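The Flemari Jumper in Cream

Right, this is the one you've all been emailing me about! The Flemari is back in the shop after selling out in June, and I've finally got enough of the cream to stop apologising to people (if you were on the waiting list you should have had a message from me already, so do check your junk folder).

I first made the Flemari for myself, to wear on the ferry, and it's still the jumper I reach for when the flat is freezing. It's a roomy, soft, slightly fuzzy knit with ribbed cuffs, and the cuffs are the bit I fussed over most. I wanted them long enough to pull down over your hands at the bus stop, or fold back when you're doing the washing up, and it took me 4 goes to get a length I was happy with. Maeve Gallagher, who knits up all my trial pieces, has kept the rejects in a bag and threatens to make me wear them.

The colour is a proper warm cream. It goes with denim, it goes with brown, and it looks lovely against anything orange, if you're that way inclined (I am).

Sizing

There are two sizes, Regular and Long. Both are cut wide in the body, so go by how much length you like. Ultan Cullinane from the Lillenport market stall is very tall and wears the Long with a shirt under it. I'm not tall at all and I wear the Regular — it comes down past my hips and I like it that way. If you're stuck, send me the measurements of a jumper you already own and I'll tell you which one is nearer.

Washing and keeping it nice

Cool hand wash with a wool soap, please. Don't wring it. Roll it up in a towel, press the water out, then lay it flat and coax it back into shape while it's damp. I do mine on the spare bed with an old towel underneath. Give the cuffs a gentle tug lengthways as they dry and the ribs will sit straight again.

Fold it for storage, sleeves in first and then up from the hem. No hangers! I've had two come back to me with shoulder bumps and there's only so much steam can do.

It will shed a bit of fluff in the first few weeks, so maybe not with your best black trousers to begin with. A soft clothes brush sorts most of it.

Posting and returns

I post on Tuesdays and Fridays, and you can collect from the Lillenport stall if you'd like to save the postage. You've got 20 days to send it back if it isn't right, as long as it hasn't been washed. Just pop a note in with your order number so I know who you are.

The Nelon scarf is the same cream, by the way, and the two look very good together.

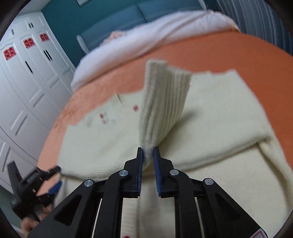 Can I put the Flemari in the machine on a wool cycle?

I'd stick to hand washing. Some machines are gentle enough on their wool cycle and some really aren't, and I can't swap a jumper that has felted in the wash.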